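Bravthorpe Community Library
Position vacant: Local History Officer (part time)

Reference: 298
Hours: 19 per week
Term: 2 years, with a possible extension
Applications close: December 15, 2022

The position

Bravthorpe Community Library is looking for a Local History Officer to look after the Faltari Collection and help the public use it. The collection came to the library in October and is made up of letters, account books, glass negatives, maps and newspaper cuttings from the town and the farms along Campos Road. There are 52 boxes. Most have no list of contents, and a few have been labelled more than once by different people, so the old numbers don't always match what is inside.

The officer will report to the Branch Manager and will work mainly in the reading room on the upper floor of the Girnar Building. There is a lift. Some shifts will be at the front desk when the branch is short of staff.

What you will do

Sort, list and rehouse the collection, box by box.
Write catalogue entries in plain English so that people researching a family or a house can find what they need.
Answer research enquiries that come in by phone, email and over the counter.
Check items for mould, insects and water damage and report anything that needs a conservator.
Scan selected items and name the files according to the library's naming guide.
Run one evening talk or workshop each school term.
Work with the Campos Road landholders' group to put names to people and places in the photographs.
Keep the loans register for items that go out on display.

What we are looking for

You must have:
A qualification in libraries, archives, history or museum studies, or at least two years of paid or unpaid work in one of those areas.
Experience listing or cataloguing original material.
Clear handwriting and good typing. Box labels are still written by hand in pencil.
The ability to read older handwriting, or a willingness to learn it in your first few months.
A current Working with Children Check, or the ability to get one before you start.

It would help if you have:
Handled glass negatives.
Used a spreadsheet to keep track of a large job.
Some knowledge of dairy farming or the butter trade in the district. A large part of the account books deals with the old Girnar factory.
A driver's licence. The library has a car for visits to donors.

Boxes weigh up to 12 kilograms and are kept on shelves above shoulder height. A step and a trolley are provided. If you would need a different set-up, tell us and we will talk about it with you. It will not count against your application.

Hours and pay

The 19 hours are spread over three days, to be agreed with the successful person. Evening talks are counted as part of your hours. The position is paid under the library's enterprise agreement, with superannuation on top. Annual leave and personal leave are paid on a pro rata basis. The starting step depends on your experience.

How to apply

Send us a letter of no more than two pages that says how you meet the points under "You must have", and a current résumé with the contact details of two referees. We won't call your referees until after the interview. Please put reference 298 at the top of your letter.

You can email your application, post it, or hand it in at the front desk during opening hours. Late applications will not be read. Interviews will be held at the library and will include a short listing exercise using copies of items from the collection. You don't need to prepare for it. Everyone who applies will get a reply, and anyone who is interviewed can ask for feedback by phone.

Aboriginal and Torres Strait Islander people, people with disability and people returning to work after caring for family are encouraged to apply.

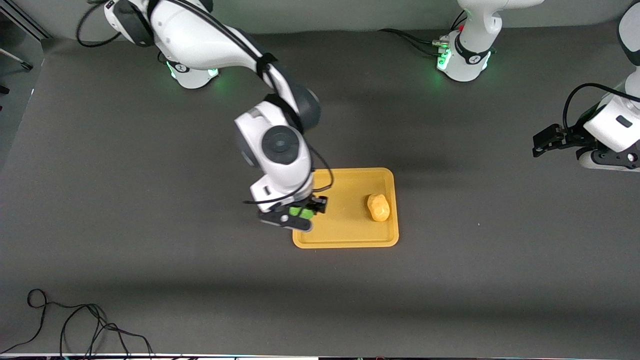 Can I apply if I am still finishing my qualification?

You can apply if you also have two years of paid or unpaid experience in one of the areas listed. Put your expected finishing date in your résumé.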